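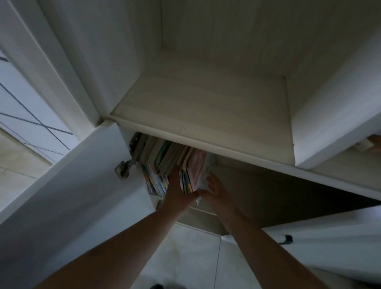
How many books should I put on one shelf?

As many as will stand up by themselves and still come out with one finger. If you have to grip a book and tug, there are too many in the row. I go by feel and never measure, and I usually stop when I can still slide my hand flat into the gap at the end.

Do you sort by colour, size or author?

Size first, I'm afraid, and I know that upsets people! Slim paperbacks vanish when they're stuck between big hardbacks, so mine live together with the other thin ones. After that I go by subject, very loosely. I tried colour once with my pastel ones (mint, cream, pale pink, all very pretty) and then couldn't find a single thing for weeks.

My row keeps fanning out at the bottom. What am I doing wrong?

Nothing much, thin books just do that. Put one palm flat on the spines and the other hand at the open end, then press gently from both sides until the bottoms line up. Don't shove from the top — they only lean more. If it happens every few days you need a bookend.

Which bookends do you use?

The plain metal ones from Hodetti, the sort with a flat foot that goes under the first few books. I've got 10 of them now, which is far too many for one small house. A heavy jar does the job too.

Should I keep plastic sleeves on?

I keep them on anything floppy or anything I'd be sad to see scuffed. They do cling to whatever's next door, so I put sleeved things at the end of a row, where they don't drag a neighbour out with them. If a sleeve has gone sticky, bin it.

How do you clean a white cupboard without leaving marks?

Warm water, a tiny drop of washing-up liquid and a soft cloth, then a dry cloth straight after. Front edges need it most, as that's where all the fingers go. Little grey scuffs sometimes come off with an ordinary pencil rubber. Try it somewhere hidden first! I left a shiny patch on my old Claron unit and it annoyed me until the day I sold it.

Is it silly to leave a whole shelf empty?

Not to me. I like a bare shelf for library books and whatever comes home from the Alcaraz Road book stall, where I have no self-control at all.

How many books do you own?

393 when I last did a proper count in April. There were 42 in the charity bag by the Friday, and I've since gone back and rescued two of them from the boot of the car.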